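25 Sep 2022
Tape bench, Bjarnason reels, continued

Reel 199 plays! I'm writing this down before I do anything else, with the headphones still around my neck. All of side A, no squeal, no shedding I could see on the heads afterward, and the top end is there. I had pretty much written this one off in August.

For whoever picks this notebook up after me: this is the reel in the torn Wareck box with "dance, Munier hall, late" in pencil on the spine. It was the one that stuck on the first test wind and left brown gunk on the guides, so I stopped and put it in the bad pile. The usual sticky-shed business. Binder soaks up moisture out of the air over the years, goes gummy, and the oxide wants to come off on whatever it touches. Wareck tape is terrible for it. The back-coated stock, anyway. The older Wareck stuff without back coating has behaved beautifully all the way through the collection and I wish Bjarnason had bought more of it.

What I did

Rewound by hand onto a metal spool, slow, loose pack. The original plastic spool was warped and I didn't want it in the dehydrator at all. Took out the leader and marked where it had been (white paper, short piece, it's in the envelope in the box). The splices looked bad, so I fully expected them to let go in the heat, and a few did, mostly toward the tail. More on those below.

Low heat, long time, turned over halfway. Fung-ping keeps telling me to trust the separate thermometer and ignore the dial on the dehydrator, and having now watched the two disagree for a whole afternoon I'm a convert. The dial is a decoration. Thermometer clipped next to the spool, door shut, leave it alone. Then let it cool with the door still shut, overnight. I have always been impatient about that step. I wasn't this time and I think it shows.

Sheets are in the binder with the full temperature log. Please copy the columns the way they are, don't start a new layout again (Fouad).

Transport

Played on the Gatier. I love this machine more every week. It's heavy and ugly and smells of warm dust for the first half hour, but the tension is so even that you can rest a finger near the tape and it doesn't flutter at all. Cleaned heads, guides and pinch roller before, demagnetized, let everything warm up with the motors running and no tape on. Set azimuth by ear on the fiddle, mono sum, listening for the brightest point. There are no tones on the head of this reel, which is typical Bjarnason. He labeled everything like a librarian and never once recorded a tone.

It's a 15 inch per second tape, by the way. The box says otherwise. The first few seconds at the wrong speed sounded like a room full of very tired bears, and I sat there for a moment thinking the tape was damaged before it clicked. Cross that out on the box? No, leave the box as it is, put the correct speed in the catalog record and a note saying the box is wrong. Same rule as always.

Two-track, same program on both, with the right side a little duller. I transferred both and didn't sum them. Whoever does the listening copies can choose. I'd use the left until the waltz and then listen again, there's a patch of dropouts on the left that the right sails through.

What's on it

Oh, this is the good part. It's the late end of the dance, everyone is warm and a bit out of tune, and the fiddler (unnamed on the box, but I'm almost sure it's the same man as on the kitchen reels) plays a run of polkas with feet going on a wooden floor so loud that Bjarnason must have had the mic practically on the boards. You can hear him move it. There's a scrape, the feet drop back, the fiddle comes forward, and suddenly you've got the accordion that was there the whole time and that I hadn't noticed. I laughed out loud. You almost never get to hear a collector change his mind on the tape.

Then a slow waltz I don't know at all. Fouad came in halfway through it, put on the spare headphones and didn't say anything until it finished, then asked for it again. He thinks the second part is related to one of the tunes his teacher played, but with the turn at the end pulled out of shape. He's going to hum it to her on the phone. If she knows it we'll have a title, and if she doesn't that's even better in a way.

After the waltz somebody makes a short speech. Thanks for the food, I think, and something about the road. Door opens and closes a lot. A child who ought to be asleep. Then one more polka, which starts in the middle, so Bjarnason had stopped the machine and grabbed it late. Ends with the tape running off in the middle of a bar, and I had to sit there and remind myself that was it, there isn't any more.

Splices

Cleaned the old adhesive ooze off the ends and remade the ones that let go, using the narrow splicing tape, with the old ends butted as they were. I did not trim. There's one place near the tail where the old cut was so ragged that I was tempted, and I could hear Fung-ping in my head, so I left it ragged. It makes a small tick on playback. Fine. The tick is in the notes.

New splicing block is lovely. The old one can go to the practice bench, it has a burr in the groove that I kept blaming on my own hands.

To do, splices: check the tail of the next Munier hall reel before it goes in the heat, the box is from the same batch and I'd bet the joints are the same age.

Levels and noise

I set gain on the loudest stretch of feet and left it. Peaks comfortable, nothing near the top. Noise floor is mostly tape hiss, with a low hum which I was sure was ours until I stopped the reel and it went away. So it's on the tape, and it's the hall. It comes and goes with what I think is a refrigerator. I'm weirdly fond of it. Left it alone in the master, obviously, and I'd argue for leaving it in the listening copy too, or only touching it a little. When the hum stops, just before the waltz, the room gets bigger. That's a real thing that happened in that hall that night and I'd hate to scrub it out.

Tried the denoise preset we used on the kitchen reels just to hear it, on a throwaway copy. It took the hum, and it took the wood out of the floor with it. The feet turned into cardboard. Deleted the copy.

Capture side

Transfer went to the bench desktop as usual, flat, no processing, both tracks in one file. File name follows the sheet. Checksum made straight after and copied to the shelf drive and the server, then checked again on both. They match. I stayed in the room for the whole pass and wrote times on paper, which I'd recommend to anyone tempted to let it run and go have lunch. The paper times are how I caught the dropouts. 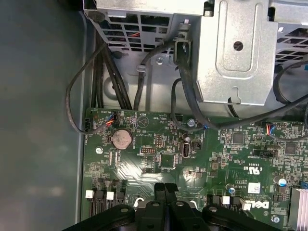 One thing to fix for next time is the meter lag on screen. It doesn't affect the file, it just makes me nervous when the feet come in. I had the hardware meters turned toward me instead and that was much nicer to work with anyway. Can we keep them there? It means moving the lamp.

Also the clock on the computer and the wall clock don't agree, so the times on my sheet are wall clock. Noted at the top of the sheet.

Rewind and storage

Library wind all the way through at play speed, tail out, onto a clean spool. Pack looks even, no popped strands. Put the old warped spool in a bag with the reel number on it and it stays with the box. New box inside the old one's sleeve doesn't fit, so they go side by side, and the torn original has a band around it, not tape. No adhesive on anything, please.

How long it stays playable after the heat I can't say. Weeks for certain, maybe longer if the store room stays dry. It will go sticky again sooner or later, so if anyone wants another pass with different azimuth, ask now while the Gatier is set up and I'm in a good mood.

Next

The rest of the Munier hall reels, in box order. I want to do them one after another now that I know the room. I'd like to know what came before this, if he recorded the early part of the evening at all, and if the accordion player ever gets introduced.

Ask Fung-ping if the loose reel with no box, the one we've been calling the orphan, could be the start of that same night. I only heard a little of it before it began to squeal, but there was a hum under it. I didn't think anything of the hum then! If it's the same refrigerator I'm going to be unbearable for a month.

Order: more leader, white and green. Swabs. A second thermometer so we can stop carrying the one back and forth. Alcohol is fine, there's a full bottle behind the old block.

Fouad is taking the listening copy of the waltz home on a stick tonight. Signed out on the sheet by the door.

Heads cleaned again after the last pass, swab came up nearly white. Taped the swab into the back of the binder next to the brown one from the first attempt. (Yes, on the binder page. The no adhesive rule is for the boxes.)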